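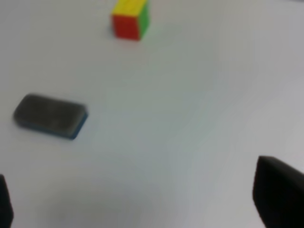
5. 논의

5.1. '존재 효과'는 무엇을 주장하는가

앞 절의 결과를 해석하기에 앞서 주장의 범위부터 다시 확인해 둘 필요가 있다. 스마트폰의 존재 효과란, 사용하지 않는 전화기가 가까이 있다는 사실만으로 작업기억이나 지속주의 과제의 수행이 떨어진다는 가설을 가리킨다. 알림이 울려서 생기는 방해나 과제 도중의 실제 사용은 여기에 포함되지 않는다. 그러나 이 가설을 인용하는 글에서는 세 가지가 자주 섞인다. 학교의 휴대전화 수거 정책을 옹호하는 문건이 존재 효과 연구를 근거로 들면서 정작 수업 중 메시지 사용의 폐해를 서술하는 경우가 전형적이다. 메시지를 읽느라 강의를 놓친다는 사실에는 특별한 이론이 필요 없다. 설명이 필요한 쪽은 울리지도 않고 만지지도 않은 물건이 인지 자원을 소모한다는 훨씬 강한 주장이다.

우리는 이 강한 주장에 회의적인 입장에서 연구를 시작했고, 자료를 모두 본 지금도 그 입장을 크게 바꿀 이유를 찾지 못했다. 다만 회의의 근거는 처음과 달라졌다. 연구를 계획할 당시에는 효과가 아예 없을 것이라고 예상했다. 현재로서는 효과의 유무를 말할 수 있을 만큼 가설이 명확하게 정의되어 있는지부터 의심스럽다.

5.2. 조작의 모호성

가장 먼저 걸리는 것은 독립변인이다. 선행 연구의 방법 절을 읽어 보면 '전화기 있음' 조건은 대개 한두 문장으로 끝난다. 화면이 꺼진 스마트폰이 흰 탁자 위에 앞면을 위로 하고 놓여 있는 상태(그림 2)는 많은 독자가 이 조건에서 곧바로 떠올리는 모습일 것이다. 그런데 같은 이름의 조건이 어떤 논문에서는 뒤집어 둔 전화기를, 다른 논문에서는 주머니나 가방 속의 전화기를 뜻한다. 전원을 껐는지, 무음으로만 두었는지, 참가자 본인의 것인지 실험실 소유의 것인지도 일정하지 않다. 이 차이들이 사소하다면 결과가 어느 쪽으로 설정하든 비슷해야 하고, 사소하지 않다면 하나의 효과라는 이름으로 묶을 수 없다. 문헌은 두 입장을 편한 대로 오간다. 재현에 성공하면 설정의 차이는 효과의 일반성을 보여 주는 증거가 되고, 실패하면 바로 그 차이가 실패의 원인으로 지목된다.

통제 조건도 사정이 낫지 않다. 전화기를 다른 방에 둔 조건과 비교하면 전화기의 유무 외에도 여러 가지가 함께 달라진다. 참가자는 자기 물건을 낯선 사람에게 맡겼고, 언제 돌려받을지 모르며, 연구의 목적을 짐작할 단서를 하나 얻었다. 탁자 위에 무언가가 있다는 사실 자체의 영향을 분리하려면 전화기 대신 다른 물건을 놓은 조건이 있어야 한다. 수첩이나 작은 유색 정육면체(그림 1) 같은 물건이면 충분하다. 우리가 검토한 연구 가운데 이런 조건을 둔 것은 드물었고, 둔 경우에도 물건의 크기와 색을 보고하지 않은 사례가 있었다. 빨강이나 노랑처럼 눈에 띄는 색의 물건과 어두운 색의 물건은 시각적 현저성이 다르므로, 이를 밝히지 않으면 비교의 의미를 판단할 길이 없다.

5.3. Mugo 조사 자료의 재검토

존재 효과를 지지하는 근거로 가장 널리 회자되는 것은 Mugo 패널을 통해 수집된 자기보고 자료이다. 응답자가 3,000명이 넘는다는 점이 늘 강조된다. 표본이 크다는 것은 추정의 정밀도를 높여 주지만, 무엇을 추정하고 있는지는 알려 주지 않는다. 해당 조사에서 응답자들은 평소 일하거나 공부할 때 전화기를 어디에 두는지, 그리고 스스로 느끼는 집중도가 어느 정도인지를 같은 화면에서 연이어 답하였다. 전화기를 멀리 둔다고 답한 사람이 집중이 잘 된다고 답하는 경향은 분명히 관찰된다. 이 상관을 두고 거리가 집중을 낳는다고 읽을 수 있고, 집중력에 자신이 있는 사람이 전화기를 쉽게 치워 둔다고 읽을 수도 있다. 두 문항을 나란히 읽은 사람이 앞의 답과 어울리게 뒤의 답을 맞추었다는 해석 역시 배제되지 않는다.

세 번째 해석은 흔히 과소평가된다. 전화기가 집중을 해친다는 믿음은 이미 상식에 가깝다. 상식에 가까운 믿음을 가진 사람에게 그 믿음과 관련된 행동과 결과를 함께 물으면 믿음이 응답에 스며든다. 우리의 예비 면담에서도 한 참가자는 "치워 두면 당연히 더 잘되죠"라고 말한 뒤, 실제로 치워 본 적이 있느냐는 질문에는 한참을 망설였다. 이 일화 하나로 조사 전체를 부정할 생각은 없다. 다만 자기보고 집중도를 수행 지표의 대용으로 쓰려면 적어도 둘 사이의 관계가 같은 표본에서 확인되었어야 하는데, Mugo 자료에는 수행 과제가 포함되어 있지 않다.

5.4. Erkis 점수와 측정의 문제

본 연구에서 주의 통제의 지표로 사용한 Erkis 척도에 대해서도 같은 기준을 적용해야 공정할 것이다. Erkis는 100점 만점으로 환산되며, 이 환산 방식 때문에 실제보다 정밀한 도구라는 인상을 준다. 원점수의 단계는 훨씬 성기고, 환산 과정에서 인접한 두 단계가 제법 떨어진 점수로 벌어진다. 집단 평균의 작은 차이를 놓고 "주의 통제가 몇 점 하락하였다"고 쓰는 관행은 이 점에서 바람직하지 않다. 우리도 초고에서는 그렇게 썼다가 고쳤다.

더 곤란한 것은 척도의 하위 문항 일부가 전화기 사용 습관을 직접 묻는다는 사실이다. 전화기에 관한 태도와 주의 통제 점수 사이의 상관을 보고하면서, 주의 통제 점수 안에 전화기에 관한 문항이 들어 있다면 그 상관의 일부는 처음부터 예정된 것이다. 해당 문항을 제외하고 다시 계산하자 앞 절에서 보고한 관계는 눈에 띄게 약해졌다. 부호는 유지되었으나 우리는 부호가 유지되었다는 사실에 큰 의미를 두지 않는다. 선행 연구 가운데 이러한 중복을 점검했다고 밝힌 것은 찾지 못했으며, 점검을 하고도 쓰지 않았을 가능성은 물론 남아 있다.

반응시간 과제의 자료 역시 조심스럽게 다루어야 한다. 오류 시행을 제외하는 기준, 지나치게 빠르거나 느린 반응을 잘라 내는 기준, 연습 시행의 포함 여부에 따라 조건 간 차이는 커지기도 하고 사라지기도 하였다. 어느 기준도 특별히 부당하지 않다. 그래서 문제가 된다. 분석자가 결과를 본 뒤에 그럴듯한 기준 하나를 골랐더라도 논문만 읽어서는 알아낼 방법이 없다.

5.5. Bondport 중재 연구와 Jamness 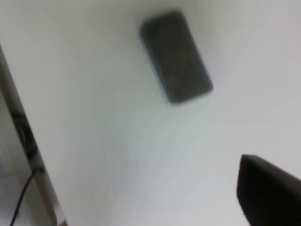
상관 자료의 한계를 인정하는 연구자들은 대체로 중재 연구로 논의를 옮긴다. Upendo Mabula가 이끈 Bondport의 학교 연구가 그 대표적인 예로 꼽힌다. 이 연구에서는 300명의 학생이 4주 동안 사용 제한 응용프로그램인 Jamness를 설치하고 생활하였으며, 종료 시점의 집중도 평정이 시작 시점보다 높았다고 보고되었다. 설계에 들인 수고는 인정할 만하다. 학교라는 현장에서 이 정도 인원을 끝까지 유지하는 일은 쉽지 않다.

그러나 보고된 변화를 Jamness의 효과로, 나아가 존재 효과의 간접 증거로 읽는 데에는 여러 단계의 비약이 있다. 우선 Jamness는 전화기를 치우지 않는다. 전화기는 여전히 학생의 손이 닿는 곳에 있었고, 제한된 것은 일부 기능의 사용이었다. 존재 효과가 실재한다면 이 중재는 그것을 건드리지 못했어야 한다. 오히려 이 연구의 결과를 그대로 받아들일 경우, 전화기가 곁에 있어도 사용을 줄이면 집중도가 오른다는 결론이 더 자연스럽다. 존재 효과를 지지하는 논문들이 이 연구를 인용하는 방식은 그래서 이해하기 어렵다.

다음으로, 비교 집단의 문제가 있다. 비교 집단의 학생들은 같은 기간 동안 아무런 안내를 받지 않았다. 중재 집단은 설치 안내를 듣고, 사용 기록을 확인하고, 매주 짧은 설문에 답하였다. 관심을 받은 집단과 받지 않은 집단의 차이에 응용프로그램의 이름을 붙이는 것은 성급하다. 외형은 같으나 실제로는 아무것도 제한하지 않는 판본을 설치한 집단이 있었다면 해석이 한결 수월했을 것이다. 기술적으로 불가능한 요구라고 보기도 어렵다.

마지막으로 학사 일정이 겹친다. 측정은 학기가 막 시작된 1월에 개시되었고, 학기 초의 어수선함이 가라앉는 시기에 종료되었다. 비교 집단에서도 집중도 평정이 조금 올랐다는 사실은 부록의 표에서만 확인되며 본문에는 언급이 없다. 두 집단의 변화량 차이를 직접 검정한 결과도 제시되지 않았다. 한쪽의 변화가 유의하고 다른 쪽의 변화가 유의하지 않다는 서술은 두 변화가 서로 다르다는 증거를 대신하지 못한다. 통계 교과서에서 오래전부터 경고해 온 오류인데도 이 분야에서는 심사 과정을 별 탈 없이 통과하는 듯하다.

5.6. 가능한 반론

이상의 비판에 대하여 예상되는 반론이 있다. 개별 연구의 약점을 아무리 지적해도, 여러 연구가 같은 방향을 가리킨다면 그 일치를 무시할 수 없다는 것이다. 원칙적으로 옳은 말이다. 서로 다른 약점을 가진 연구들이 같은 결론에 이른다면 그 결론은 어느 한 약점의 산물일 가능성이 낮다. 그러나 여기서 검토한 연구들의 약점은 서로 다르지 않다. 참가자가 가설을 알아차릴 수 있다는 점, 결과변인이 전화기에 대한 태도와 얽혀 있다는 점, 분석의 자유도가 크다는 점은 거의 모든 연구에 공통된다. 같은 방향으로 기울어진 저울을 여러 번 읽는다고 무게가 정확해지지는 않는다.

또 다른 반론은 실용적인 성격을 띤다. 효과가 불확실하더라도 전화기를 치워 두는 데에는 비용이 들지 않으므로 권장해서 손해 볼 일이 없다는 주장이다. 우리는 비용이 없다는 전제에 동의하지 않는다. 돌봄의 책임이 있는 사람, 근무 중 연락을 받아야 하는 사람, 건강 상태를 전화기로 관리하는 사람에게 분리는 부담이 된다. 수거 규정이 있는 학교에서는 그것을 집행하는 데 교사의 시간이 쓰이며, 그 시간은 다른 곳에 쓰일 수 있었다. 규정을 도입할 이유가 따로 있다면 그 이유를 내세우면 된다. 수업 중의 실제 사용을 막겠다는 목적만으로도 규정을 논의하기에는 충분하며, 굳이 근거가 약한 인지 이론을 빌려 올 까닭이 없다.

개인차를 들어 가설을 구제하려는 시도도 있다. 전화기 의존도가 높은 사람에게서만 효과가 나타난다는 것이다. 이 조절 가설은 검증할 가치가 있으나, 현재까지는 전체 표본에서 효과를 찾지 못한 뒤에 사후적으로 제안된 경우가 대부분이다. 의존도를 나누는 기준점도 연구마다 다르다. 본 연구의 자료에서 중앙값을 기준으로 나누었을 때와 연속변인으로 분석했을 때의 결론이 달랐다는 점은 앞 절에서 이미 보고하였다. 우리는 후자를 더 신뢰하지만, 결과가 분석 방식에 이만큼 민감하다면 어느 쪽도 강하게 내세울 수 없다.

5.7. 제한점

본 연구도 이러한 비판에서 자유롭지 않다. 참가자는 모두 자발적으로 지원하였고 모집 공고에는 주의력에 관한 연구라는 문구가 있었다. 과제가 끝난 뒤 연구 목적을 물었을 때 적지 않은 참가자가 전화기를 언급하였다. 이들을 제외한 분석과 포함한 분석을 모두 제시하기는 했으나, 목적을 알아차리고도 말하지 않은 사람까지 걸러 낼 수는 없었다. 과제 수행 시간이 짧았다는 점도 지적해 둔다. 존재 효과가 긴 시간에 걸쳐 천천히 누적되는 것이라면 우리의 설계로는 포착되지 않았을 것이다. 다만 그러한 누적을 예측한 이론적 서술은 선행 문헌에서 찾을 수 없었고, 대부분의 양성 결과는 우리와 비슷하거나 더 짧은 과제에서 얻어졌다.

후속 연구에는 사전 등록과 물건 통제 조건을 최소한의 요건으로 요구하고 싶다. 전화기의 위치, 방향, 전원 상태, 소유자를 빠짐없이 기술하고, 자극 배치의 사진을 보충 자료로 공개하는 것도 큰 비용 없이 할 수 있는 일이다. Erkis를 사용하는 경우에는 전화기 관련 문항을 제외한 점수를 함께 보고해야 한다. 이 요건을 갖춘 연구에서 효과가 일관되게 나타난다면 우리는 이 절의 주장 가운데 상당 부분을 철회할 것이다.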